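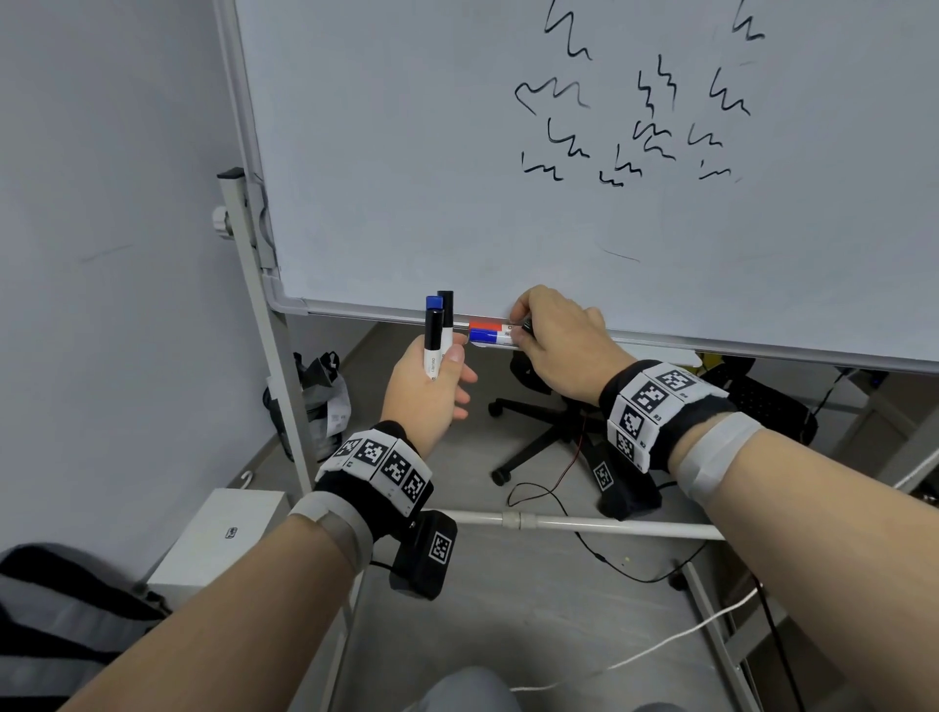 4 min read

The bus that waits for the train
Dec 12, 2025

Ritva Ojala has made bus timetables for the Sarnach district during most of her working life. When I ask her how one becomes a timetable planner, she laughs and says that one becomes it by complaining.

"I was living in Kettle, at the end of line 56," she says. "The bus came to the station four minutes after the train had left. Every morning four minutes. I wrote a letter to Potusow, and then I wrote another one, and after the third letter they invited me to come and see how difficult it is."

She went, she saw that it was difficult, and the following February she had a desk there.

Potusow operates the buses in the whole district, which has 291 stops. Some of them are used by hundreds of people in a day. At others, Ojala tells me, the driver can go a full week without opening the door. I suppose that those are the stops she would like to remove, but she shakes her head.

"The stop with one passenger is not the expensive one. The bus is passing there anyway. Expensive is the turn, when you must leave the main road and drive to a village and come back by the same way. For this turn everybody in the bus pays with their time. So the question I have to ask is how many minutes forty people can give to three people."

And how many is it?

"Six," she says at once. "With seven they begin to write letters. I know it from both sides." 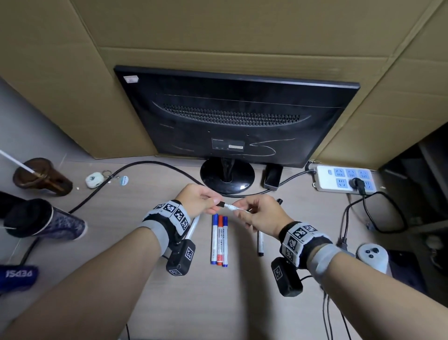 A small white cable connector, held over the desk.

For many years the work was made on paper, with long sheets where every bus was a line drawn from left to right. A steep line was a fast bus. If two lines crossed on a narrow road, there was a problem. Now the department uses a program called Fliltlow, and Ojala is of two minds about it. It finds mistakes which she would find only after the first angry phone call. It also proposed once that a driver should eat his lunch in eleven pieces of three minutes.

"It was legal, in a way. The sum of the minutes was correct," she says. "I printed it and put it on the wall of the drivers' room. They liked it very much."

She speaks about drivers often and with a lot of respect. A timetable, in her opinion, is a promise that one person makes and another person has to keep. Each autumn she rides all the lines herself, in ordinary clothes and with an ordinary ticket, and she notes where the driver must hurry. In the school holidays every line is on time, so she doesn't ride then. She prefers rain, and she prefers the first week of school, when the small children don't yet know where they have put their card. 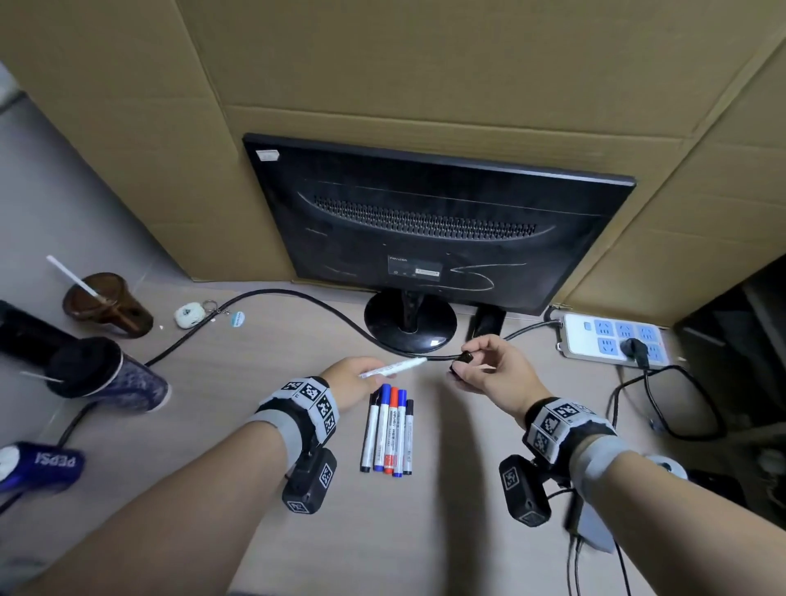
The biggest change of her career was the new timetable for the railway connection. Before it, the buses left Sarnach station at fixed minutes, and if the train was late, the passengers stood on the platform side and watched the red lights going away. Ojala proposed that the last bus of the evening should wait. The company calculated the price and said no. She proposed it again the next year, with the calculation of what Potusow was paying for taxis, and it was 400 a month more than the waiting would cost.

"After this it was a short meeting," she says.

The last bus now waits up to twelve minutes. In the first year it had to wait on 299 evenings, a number that surprised even her. Most times it was only one or two minutes.

Not everybody was happy. The people who live along the line and don't come from the train were sitting in a bus which did not move, and they wanted to know why. One man sent her his own timetable, drawn with a ruler, in three colors. "It was quite good," Ojala says. "It had only one mistake, that the same bus was in two places at twenty past eight. I called him and we discussed for an hour."

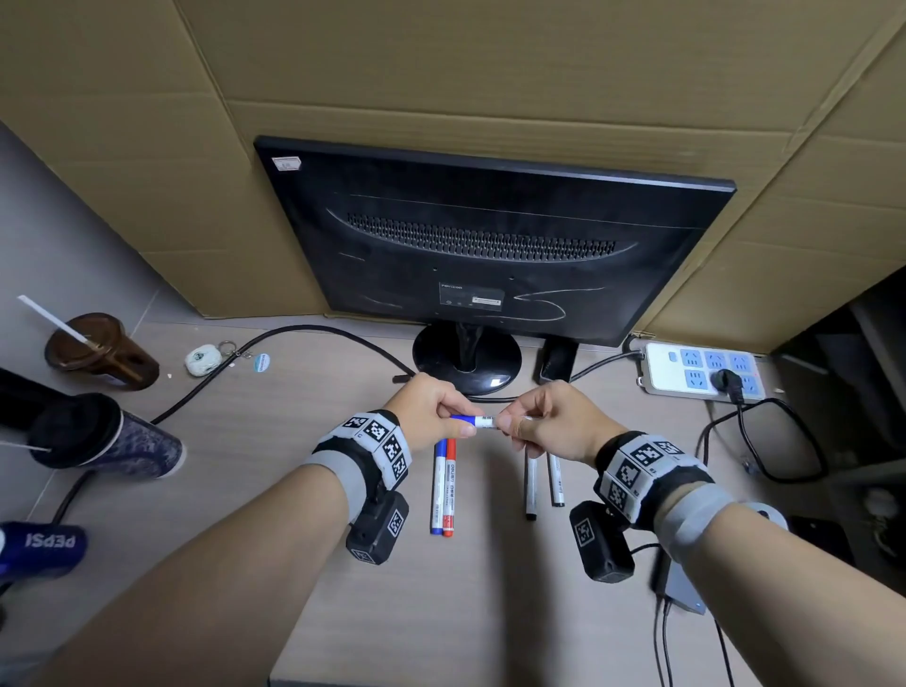

I ask what she thinks about the plans for buses that come when you order them by phone. She is careful. For the hills above Kettle she finds it reasonable, because there the fixed bus comes twice in a day and it's never the moment when you need it. For the rest of the district she has doubts.

"When you have a timetable on the wall, you don't have to ask anyone. You don't need to explain that you go to the doctor, or that you go to drink coffee with your sister. You stand there and the bus comes. My mother would never call and order a bus just for herself. She would say, it's too much trouble, I stay home."

Her mother, who is 88, still takes line 56 to the market. She has opinions about it, and Ojala hears them on the same evening.

Before I leave, I want to know about the four minutes, the ones from her first letter. She needed two years in the department to repair them. The bus had to start earlier from Kettle, and for that the driver before it had to change his break, and for that a school had to move its morning bell by five minutes.

"The headmaster didn't speak to me until spring," she says. "And then I moved to another part of town, and I never took that bus to work again."

The new timetable for Sarnach and Kettle can be picked up at the station ticket window and from the drivers.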